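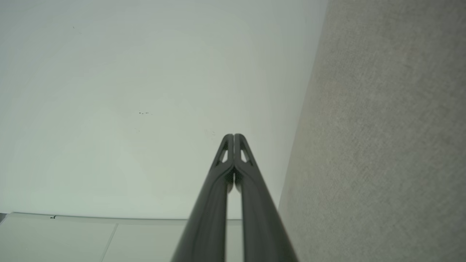 Re: [homecare] Specks on pale surfaces, and the gray fabric question

From: Beryl Mottram
To: the homecare list
Date: 2024-06-26

Hello everyone, and thank you Deolinda for getting this going again. I've been meaning to write since February, when I finally did my own front room, and then one thing led to another as it does.

Deolinda Carrilho wrote:
> I have tiny dark specks on an off-white surface, a few close
> together and a couple off on their own. I've looked at them
> so long that I see them with my eyes shut. Do I scrub or do I
> paint? Also, we have a gray upholstered piece pushed up to a
> white wall and I think the wall is getting smudgy. Does
> anyone leave a gap?

Please don't scrub yet! Go over the specks with a soft dry cloth first, then one that's barely damp, and look again the next morning in daylight. Mine were so faint that I only found half of them by running a fingertip over the place. If they're still there after that, try a little dish soap on the smallest one, well away from the others, and stop if the finish starts to look shiny. I went straight in with the scouring side of a sponge and ended up with a dull patch the size of a saucer, and I'd have given a lot to have my specks back.

Marama Tautahi told me she lives with hers quite happily, and I do think there's something in that.

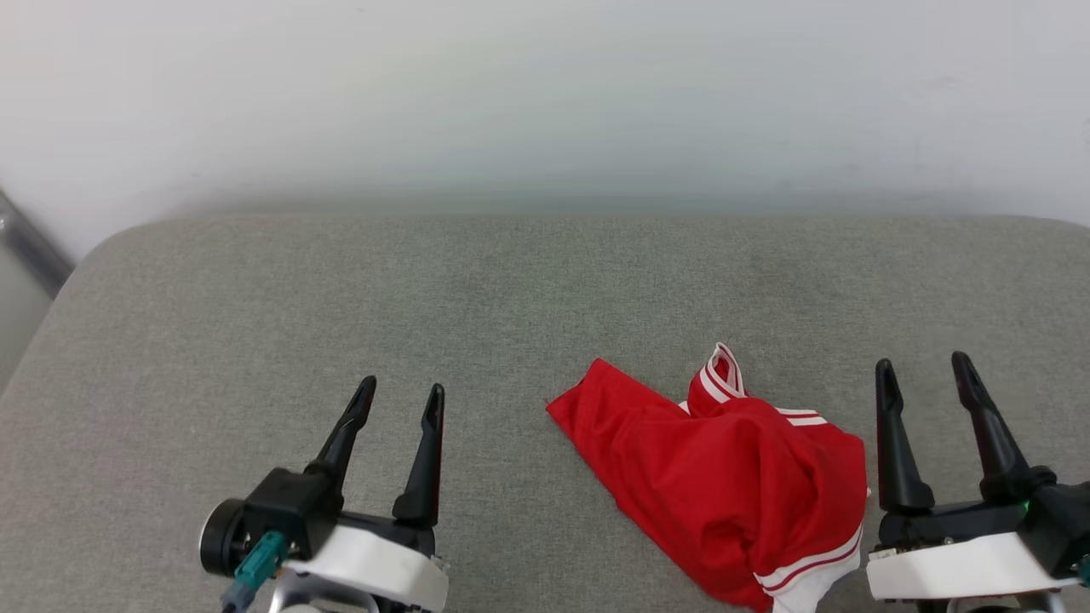

UPHOLSTERY AND WALLS

Now, the gray piece. A heathered gray with that fine speckle in it is the kindest fabric I know for everyday crumbs and lint, but it does mean you forget to vacuum it. I use the brush end along the back edge and round the corners, where it meets the wall, and I go slowly – that seam collects more than the whole top does.

As for the gap, yes, I leave one, a hand's width while I'm cleaning and two fingers the rest of the time. Wipe the wall before you push anything back. For smudges on plain white I use lukewarm water and an old pillowcase, working from the bottom up so it doesn't streak, and I dry it as I go.

Eftychia, did you ever find that soft brush you mentioned? I'd love to know where it came from.

Warmly,
Beryl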